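Inicio / Materiales / Diseño de servicios de comida / Apuntes de la sesión 2

La bandeja como territorio

Apuntes preparados por Iwona Sobczak para el módulo de restauración rápida. 2 de octubre de 2021

¡Bienvenidos otra vez! Hoy toca mi tema favorito del curso: lo que pasa en una mesa de comida rápida una vez que el cliente se sienta. En la cocina todo está medido, pero en la mesa cada persona monta su propio orden, y ahí se aprende muchísimo.

Empezamos por el mantel de papel. Sirve de superficie limpia, de anuncio y a menudo de plato (¡cuántas veces acaban las patatas encima!). Un mantel con fotos de hamburguesas sigue vendiendo mientras se come, y por eso Kittipong Rattanakul, en su trabajo para la cadena Suksawat, insiste en mirar qué parte impresa queda a la vista cuando ya están encima el vaso, la servilleta y los envoltorios.

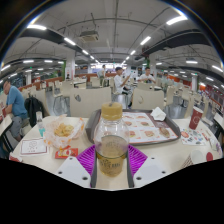 Seguimos con los envoltorios. Un papel que se abre en forma de cuenco cambia por completo la manera de compartir: la comida frita sale de la bandeja, pasa al centro de la mesa y todos alcanzan. ¡Es una maravilla de diseño con una sola hoja! Luego están las bebidas. La botella transparente deja ver cuánto queda; el vaso de papel lo esconde, pero ofrece más superficie para el logotipo.

Para Rattanakul, la bandeja es casi siempre demasiado pequeña. Comparad los formatos del catálogo de Wemus que vimos en clase y pensad qué se queda fuera: sobres, vasos, tapas, papeles sueltos.

Ejercicio para casa

Elegid un local y dibujad una mesa ocupada, vista desde arriba, en dos momentos: al sentarse los clientes y al levantarse. Marcad en un color lo que sigue dentro de la bandeja y en otro lo que ha salido. Añadid media página sobre los papeles impresos. Quien quiera puede trabajar en pareja.

Los dibujos se comentan en la primera clase de noviembre. Traedlos en papel, por favor, que los vamos a colgar todos juntos en la pared.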